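Drellum arm simulator, home licence: review

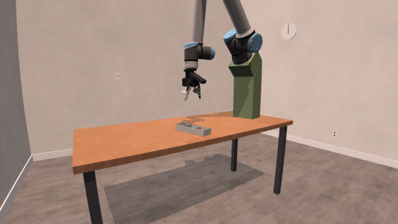 The tray task in Drellum, gripper open above the table.

I used this for most of October to practise pick-and-place before buying a real arm. The home licence costs £40 and took 15 minutes to set up on an old desktop.

The supplied room is plain and the arm is easy to follow, with blue caps on the joints. Shadows are good enough to help you judge height. You can save up to 80 runs and play them back at half speed.

Weak points: the manual is thin, and there are only 8 starter tasks. Small parts sometimes slide when the fingers close. Staniforth's package handles grip better but costs more.

Worth the money for a beginner. Four stars.

Yvonne Catterall, Trastdale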